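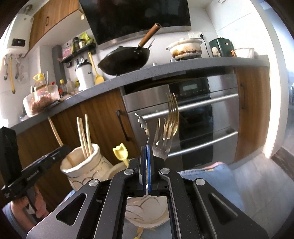
The hands that teach the kitchen

At Aasen, a company that cooks and packs meals for schools and care homes, the first thing a new robot needs is somebody who already knows the work. For six months the cooks have been giving a part of their shift to Floment, a project where people do ordinary kitchen tasks with grippers in their hands, and the machines later learn from the recordings.

The tasks are small. Take a fork out of a jar. Put the chopsticks back. Lift a lid from a wok and set it down without noise. One cook told me she had never thought about how she picks up a spoon before she had to do it with two narrow jaws. "My fingers know it," she said. "The gripper knows nothing, so I must go slow."

Part of the recording is done in home kitchens, where the shelves are full and every stove is different. Drivus, the firm which builds the robots, asked for this. In a factory every tool has its place, and a robot trained only there becomes helpless when somebody moves a jar. By the end of October the cooks had made 1,238 recordings, and 747 of them were accepted. The others were too fast, or the hand was hiding the object.

The change for the staff is not easy to describe in one word. The recording hours are paid the same as cooking hours, and for those with bad knees or a sore back it is a welcome rest, because much of it can be done sitting. But about 60 people work at Aasen, and many of them asked the same question at the first meeting: are we teaching the one who will take our place?

The management answered with a written promise that no cook will lose a job before the contract with Drivus ends. The union in Momer, the town where the company has its main kitchen, wanted a longer period and is still negotiating it. Some cooks refused to take part, and they were allowed to refuse.

The first robot will sort clean utensils after washing, a job that is hot and dull and that few people ask for. The older dishwashers are curious about it. One of them has already asked who will wash the robot.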